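¿Quién cuida al robot? Lo que hay que hacer antes de que una máquina mueva un brazo

Seguro que has visto vídeos de robots que doblan ropa, ordenan juguetes o preparan un café. Duran medio minuto y todo sale bien. Cuando veas el próximo, te propongo un ejercicio: pregúntate cuánta gente trabajó antes para que ese medio minuto saliera así. Los anuncios casi nunca lo cuentan.

Vamos a mirar de cerca una sola máquina. Se llama Terum y es un puesto de trabajo con dos brazos robóticos y una mesa. La empresa que lo montó, Brasusora, lo presenta en su folleto como «un ayudante que aprende solo». Ya veremos qué quiere decir «solo».

¿Qué partes tiene?

Cada brazo es una cadena de piezas unidas por articulaciones, como tu hombro, tu codo y tu muñeca. Dentro de cada articulación hay un motor. Al final del brazo va la pinza, que hace de mano, aunque es bastante más torpe que la tuya. Tú notas si un cojín es blando en cuanto lo tocas. La pinza de Terum solo sabe cuánto se ha cerrado y cuánta fuerza está haciendo su motor. Con esos dos datos tiene que apañarse.

También hay cables, muchos. Llevan electricidad y llevan órdenes. Y hay un ordenador que calcula hacia dónde debe ir cada motor.

Primer trabajo: decirle dónde está

Imagina que te despiertas con los ojos cerrados y no sabes si tienes el brazo estirado o doblado. Tú lo sabrías igualmente, porque tu cuerpo te avisa. Un robot también tiene sensores para eso, pero alguien debe comprobar que no se equivocan. Ese trabajo se llama calibrar.

En Terum se hace así. Una persona lleva cada brazo, despacio, hasta una postura conocida. Después mira en la pantalla qué postura cree tener el brazo. Si las dos coinciden, perfecto. Si no, se corrige el número y se vuelve a probar. Calibrar los dos brazos lleva 30 minutos cuando todo va bien. Cuando va mal, lleva la mañana.

Un error de nada en el hombro se convierte en un error grande en la pinza. Puedes comprobarlo en casa: coge una regla larga por un extremo y gira un poquito la mano. ¿Ves cuánto se mueve la otra punta?

Segundo trabajo: preparar la mesa

Aquí es donde yo me pongo más desconfiado. En los vídeos parece que el robot se enfrenta a cualquier cosa que le pongan delante. En un puesto de verdad, las cosas se eligen y se colocan. Los objetos que se usan muchas veces pueden llevar una etiqueta, para que el equipo sepa cuál toca y no mezcle las pruebas de un día con las de otro.

Los objetos blandos son los más difíciles. Un cubo de madera tiene siempre la misma forma. Una tela que cuelga cambia cada vez que la tocas, y un trozo de espuma se aplasta. Por eso una estantería pequeña con tela, que a ti te parecería muy fácil de manejar, es un problema serio para dos pinzas.

Además hay que fijarse en los reflejos. Si el robot usa cámaras para ver, una mesa que brilla puede confundirlo. A veces basta con mover una lámpara, y a veces hay que cambiar la mesa.

Tercer trabajo: mirar, apretar y limpiar

Antes de encender, se hace una ronda. Estas son las preguntas de la lista de Terum:

¿Algún cable está doblado o rozando con una articulación?
¿Hay tornillos flojos en la muñeca?
¿Las pinzas abren y cierran enteras?
¿Funciona el botón rojo de parada?
¿Hay alguien con las manos dentro de la zona de los brazos?

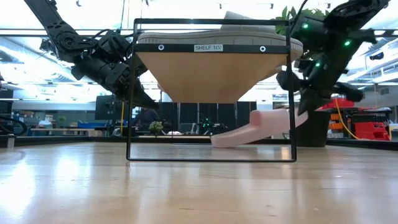
La última pregunta es la más importante, y no hay programa que la sustituya. Un brazo robótico pesa y no se da cuenta de que eres tú.

Las luces pequeñas que llevan algunas máquinas en sus piezas también sirven de aviso, pero hay que leer el manual. No todos los fabricantes usan los colores igual, y una luz verde no siempre significa «puedes acercarte».

Luego está el desgaste. El taller Mazurek, que repara los brazos de Terum, abre las pinzas cada 200 horas de uso y cambia las almohadillas de los dedos. A las 3000 horas revisa los motores. Las pinzas se estropean antes que lo demás, igual que a tus zapatillas se les gasta primero la suela.

Entonces, ¿aprende solo?

Volvamos al folleto. Dice que Terum acierta «85 de cada 100 veces». Suena muy bien. Yo quise saber más: ¿con qué objetos? ¿Quién los volvió a poner en su sitio después de cada intento? ¿Qué pasó las otras 15 veces? El folleto no responde a ninguna de las tres.

El programa puede mejorar con la práctica, eso es verdad. Pero alguien calibró los brazos, colocó las cosas, apretó los tornillos y estuvo cerca del botón de parada. A mí «solo» me parece una palabra demasiado grande – y en octubre, cuando Renberg estrene su propio puesto de dos brazos, pienso hacer las mismas preguntas.

Palabras para recordar

Articulación: la parte por donde se dobla el brazo.
Calibrar: comprobar y corregir las medidas de una máquina.
Pinza: la pieza que agarra.
Desgaste: lo que le pasa a una pieza de tanto usarla.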